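Wustley Allotment and Garden Association
Minutes of the September general meeting
Held in the hall on Palila Lane, 7:00 p.m.

Chair: Latifa El Sherbiny
Minutes: Zsolt Kovács
Apologies were received from the holders of plots on the Marín side who had a water board appointment the same evening.

1. Minutes of the last meeting
Read and approved with one correction. Under "Compost," the delivery was recorded as mushroom compost. It was leaf mold. Zsolt will change the copy on file.

2. Matters arising
The lower gate has been rehung and closes by itself again. The latch still sticks after rain. Members are asked to lift the gate slightly when locking it and not to force the key.

The lost wheelbarrow was found behind the Veris hedge with a flat tire. It is back in the shed.

3. Water
The chair reported that the pressure at the top standpipe was poor all through the summer. The plumber looked at it in the spring and thought the pipe under the main path was partly blocked with scale. Replacing the whole run would mean digging up the path. Replacing the top section only would cost $200 for parts if members do the digging.

There was a long discussion. Several members on the upper rows said they had been filling cans at the bottom tap and carrying them up, and wanted the whole run done. Others thought the top section should be tried first and the result looked at before next summer. One member asked if the old well could be opened up again. The chair said the cover had been sealed by the town and she did not expect them to agree to it.

Agreed: replace the top section before the first frost. Latifa to order parts. The water will be off for 2 days and a notice will go on the gate beforehand.

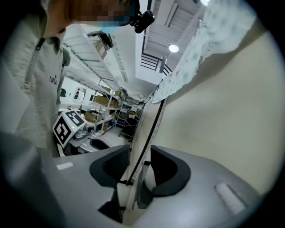 Members with storage barrels were asked to fill them before the shutoff and to let neighbors use them. Hoses are not to be left connected over the winter. Last year a split connector ran overnight and flooded the path by the bean rows.

4. Vacant plots
There are 5 vacant plots, all on the Marín side. Two have bindweed through them from end to end. It was proposed that these be covered with black sheeting until spring and not offered to new members yet. Agreed.

The other plots will be offered to the waiting list in order. A question was raised about splitting them into half plots, as most people on the list have asked for something smaller. The chair was in favor. Zsolt pointed out that the rules give a rent for a full plot only, so a half rent would have to be voted on at the annual meeting. Left until then.

5. Bonfires
Two complaints were received from houses on Palila Lane about smoke. Members are reminded that fires may be lit only after 6:00 p.m. and only with dry material. Tomato stems and green hedge cuttings go on the heap. The member who burned carpet has been written to.

6. Seed order
The group order will go in at the end of October. Lists to Zsolt on paper or by e-mail, with the catalog number as well as the name. Potatoes are ordered separately in January. Onion sets were poor last year and the order will go to a different supplier.

7. Any other business
Rats have been seen near the heap at the lower end. No cooked food or bread is to be put on it.

A member asked for the shed to be left open on weekend mornings. Not agreed, as the mower is kept there. A second key will be cut and held by the chair.

The plum tree by the gate needs pruning. It will be left until next summer on account of silver leaf.

The meeting closed at 8:40 p.m. The next meeting will be in November, same place and time.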